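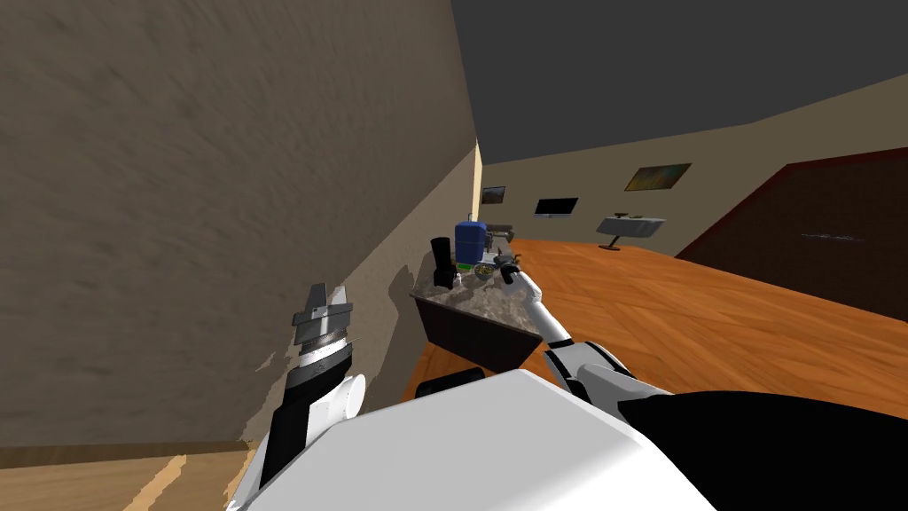 Mundden kitchen trial: fault review meeting
Minutes, December

Present: Hala Bitar (chair), Nour Jaber (simulation), two from controls, one from Holus by phone
Apologies: none

1. Previous minutes
Accepted with one correction. The joint speed limit was changed in the Brameo build, not the Mundden build.

2. Right arm fault
Nour reported on the simulated kitchen runs. In 11 runs the right arm kept moving after the stop command was sent. The longest delay was 400 milliseconds. Our limit is 50. The left arm stopped within the limit every time.

The fault only showed up when the right gripper was working close to objects on the island. Controls think the stop message is waiting behind collision checks in the same queue. The log supports this but the time stamps on the two arms don't line up, so it is not confirmed.

Holus asked if the real arm could do the same. Controls said yes, the queue code is shared. Hala ruled that the real arm stays locked out until item 2 is closed.

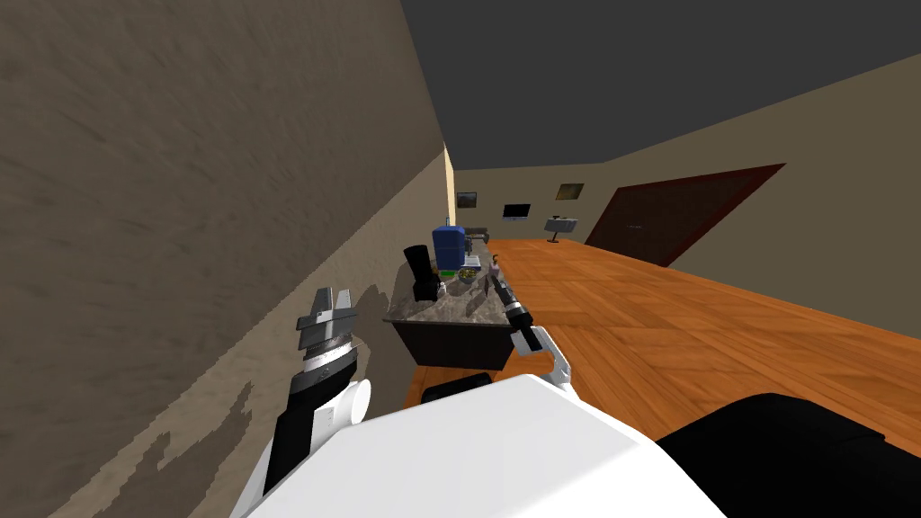 Fig. 1. Simulated kitchen, right gripper near the front corner of the island.

3. Room tilt
The simulated room loads at an angle to the robot's view. Nour said the tilt comes from the head pose at start-up and has no bearing on the stop delay. One of the controls staff disagreed and wants it ruled out properly. Left open. Nour to rerun with the head levelled.

4. Test coverage
The overnight batch is up to 3,000 runs but none of them send a stop partway through a reach. Agreed to add this. The Holus acceptance sheet doesn't ask for it either, and Holus will take that back to their people.

5. Actions
Controls: move the stop message to its own queue and fix the time stamps.
Nour: levelled rerun, same object layout, right arm only. Add mid-reach stops to the batch.
Hala: write to the Mundden site about the lockout and have the tag put on the isolator.
Holus: revised acceptance sheet.

6. Other business
The licence for the second simulation machine has lapsed. Hala to renew.

Next meeting when the rerun results are in. Closed 3:40 pm.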